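Unit 5: Household Storage and Stock Rotation
Course handout, Home Management I
Instructor: Angus Pryor

This unit covers how dry goods are kept in a household kitchen and how waste is reduced through orderly storage. Students should read the handout before the Wednesday session and bring their completed pantry logs.

1. Zones of storage

A kitchen is divided into zones according to how often goods are used. Daily items are kept between hip and shoulder height. Weekly items may be placed higher or lower. Reserve stock is kept outside the kitchen where space allows. The Drosgate method, used throughout this course, assigns each zone a letter, which is then written on the shelf edge and in the log.

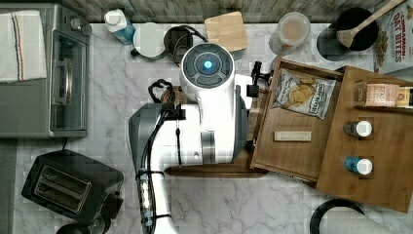
Reserve stock should be held at no more than 60 days of normal use. Households that exceed this limit tend to lose track of dates, and the oldest goods are often discarded unopened.

2. Rotation

New purchases are placed behind older ones. Opened packages are closed with a clip, marked with the date of opening, and moved to the daily zone. Flour and grains are transferred to sealed containers. A container holding 640 grams is suitable for most households of two.

3. Humidity and temperature

Dry goods keep best in a cool, dark place with relative humidity below 50 percent. Storage beside the oven or dishwasher is to be avoided. Readings are taken at the same time each day and entered in the log.

4. Drawers and small boxes

Shallow drawers allow all contents to be seen at once and are preferred for packets and snacks. Drawers should be emptied and wiped monthly. Students should note the type of runner fitted, as this affects how far the drawer opens.
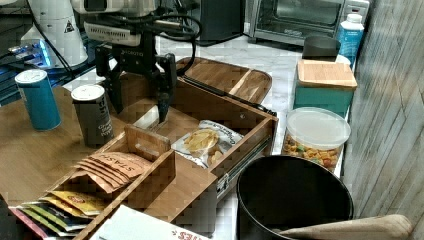 Figure 2. Wooden drawer box on a countertop, with metal slide at right.

Assignment

Complete the zone plan for one kitchen and submit it with the pantry log. Late work is accepted only with prior written approval from the instructor.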